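3.2 Materials and sorting of household objects

The second part of the study concerned the objects that families keep after a child has stopped using them. Our interviews in Tiltton had already shown that toys are kept longer than clothing and much longer than furniture, but the interviews did not tell us which toys. Parents tended to answer in general terms. They spoke of "the good ones" or "the baby things," and when asked to be more exact they often went to a closet or a hall cupboard to look. For this reason we moved from interviews to a home inventory.

The inventory covered 43 households in two neighborhoods, Zwane and Oner. Zwane is the older of the two and consists mostly of row houses with a cellar. Oner was built later, and most of its homes are apartments with no storage outside the unit itself. We expected the difference in storage space to explain most of the difference in what was kept. As Section 4 shows, it explained less than we thought.

Each household was visited once, in October or the month after. An adult in the home was asked to bring out every toy that no child in the household currently played with. We did not ask for broken toys to be left out, and we did not define "toy." Some households included picture books and bath items and others did not. We recorded what was brought to us and noted cases where the adult hesitated. The full list came to 346 items or sets. A set was entered on one line if the adult spoke of it as one thing, even when it had many parts. A bag of building bricks was therefore one entry, and so was a single rattle.

Every entry was coded for four features: the main use of the toy, the age at which it had last been used, where it was stored, and the reason given for keeping it. The first three caused few problems. The fourth was coded from the adult's own words, written down during the visit, by two coders working separately. Where the coders disagreed, the entry was discussed and a single code was agreed on. If no agreement was reached, the entry was coded as "mixed" and left out of the tables on reasons, though it remains in the tables on storage.

The largest group by main use was what we call stacking and fitting toys. These are rings, cups, pegs and blocks made to be put on or into one another. They are usually given in the first year, used heavily for a short time, and then used again at odd moments for several years in games that have little to do with stacking. Rings become bracelets, wheels, or food for a play kitchen. Parents mentioned this second life often, and it seems to matter for keeping. A toy that has just one use has a clear end point. A ring or a cup does not – it drifts out of play slowly, and there is no day on which it is finished.

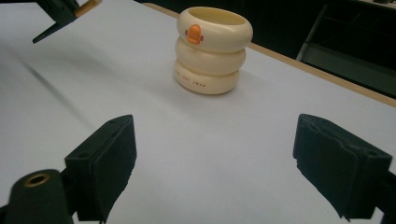 Figure 3. Three cream-colored rings, stacked. The top ring carries a small orange logo.

We paid close attention to whether these sets were complete. Earlier writing on household storage often assumes that missing parts lead to disposal. In our sample this held for puzzles and board games, where a missing piece was the most common reason given for planning to throw something out. It did not hold for stacking and fitting toys. Many adults could not say how many parts a set had when new, and several said it made no difference. One mother in Oner put it this way: "You can stack whatever is left." Incomplete sets were kept in the same kinds of places as complete ones, and they were no more likely to be described as clutter.

Decoration was a weaker factor than we had assumed. We coded whether a toy had a face, an animal, a name or other marking on it, on the idea that such marks would make a toy harder to give away. Names did have this effect. A toy with a child's name painted or written on it was almost never offered to anyone outside the family. Animals and logos did not have a clear effect in either neighborhood. When adults explained why they had kept a plain toy, they spoke of who gave it and which child used it most, and they gave the same kinds of answers for decorated ones.

Color came up more often than expected, mainly in connection with where a toy could be left out. In Oner, where space is short, adults in several homes said that pale or plain toys could stay on a shelf in the living room, while bright plastic had to go in a box. The effect on keeping is indirect. A toy that is out on a shelf is seen every day and is not sorted, while a boxed toy is looked at again whenever the box is moved. We return to this in Section 4.2, where we compare open and closed storage.

Two limits of the inventory should be noted. First, it records only what was still in the home. Toys that had been sold, given away or thrown out before our visit do not appear, and we have no sound way to estimate their number. The recall questions we tried in the pilot gave answers that changed from one parent to the other in the same household, and we dropped them. Second, the visits were made by appointment. Some families had clearly sorted through their things before we arrived, and at least one had taken a carload to the Troltidus exchange the weekend before. We kept these households in the sample but marked them, and the main results were checked with and without them.

The exchange itself is treated separately in Section 5. It is the main channel for used toys in both neighborhoods, it takes items without charge, and its intake records give a partial view of what the home inventory misses. The records are kept by type of toy but not by age or condition – a box of rings and a box of cups are both entered as "baby, small" – so they can be compared with our own categories only at a coarse level.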